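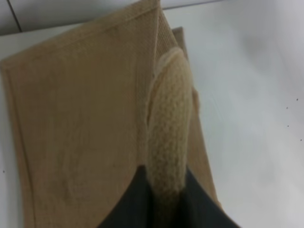 Brown woven cloth with a wide top hem and a narrower side hem.

The case for the wide hem

Household cloths are usually sold by size, fiber and color. Hem width is almost never listed, and I think it should come first. The hem decides how a cloth lies on a table, how it folds, and how soon it gets demoted to the rag bin.

A hem is a doubled band of fabric held by a line of stitching. Doubling adds weight and stiffness along the edge. A wide band lies flat and gives the fingers something to find when a cloth comes out of a heap. A narrow one tends to roll after a few washes, and a rolled edge throws off every fold made from it.

Many cloths carry both, wide on one pair of sides and narrow on the other. Kálmán Lengyel, who taught me to fold when we both worked in the linen room at Tomar, regarded this as a defect. I regard it as useful. The wide band marks the start of the fold. Lay it along the table edge, bring the opposite side up to meet it, smooth toward the open end, then fold across. With 2,000 cloths a month going through that room, a fixed starting edge saved more time than any change to the shelving.

Corners are the weak point. Where two hems meet, the fabric can be four layers thick, and a machine set for two will skip stitches there. I went through 14 of my own cloths in December and found loose thread at the corners of most of them, while the straight runs were sound. A rounded corner wears better than a sharp one – there is less bulk at the tip to rub.

The usual objection is cost. A wider hem uses more cloth, and a supplier cutting 300 at a time will notice. Tarun Lodhi has made this argument to me more than once, and his arithmetic is correct. He leaves out replacement. Cloths go out of service at the edge long before the middle of the panel wears thin.

Print the hem width on the label, next to the fiber content.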